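Refinishing a light wood table top: oil or hardwax?
Forum: Finishes and Surface Care
10/05/2024

sudow_bench
I have a dining table to refinish, 80 cm wide, old oil finish gone patchy. I have sanded to 120 grit and stopped there. The options are plain Danish oil or a hardwax oil. It has to stand up to hot plates and a child with felt pens. I want to keep the colour pale.

Irkum371
Hardwax, two thin coats. Danish oil will yellow a pale top within a year and you will be recoating every January. Leave 12 hours between coats, longer if the room is cold.

milanari
Disagree on the yellowing. Most clear hardwax oils also warm the colour. If you want it to stay pale you need one with a little white pigment in it. Test on the underside first.

Irkum371
Pigment shows lap marks on a wide top. I would not give that advice to a first-timer.

milanari
It shows lap marks if you put too much on. Work one board at a time, along the full length, and wipe off the surplus within 8 minutes.

For the tone I mean, see below.
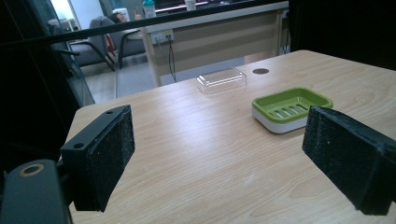
Light wooden tabletop.

sudow_bench
Useful, thanks. That is close to what I am after. Should I go finer than 120 before the first coat?

Žofie Bednárik
Go to 150 and stop. Finer than that and the surface takes up less oil, so the coat sits on top and marks easily. Also check the tin for a curing time, as "dry" and "cured" are different figures. Ševčík's old sticky thread on curing covers this — the second page is the part worth reading.

Irkum371
150 is fine. I still say clear.

sudow_bench
I will do two test patches on the underside, one clear and one pigmented, and post the results once both have cured.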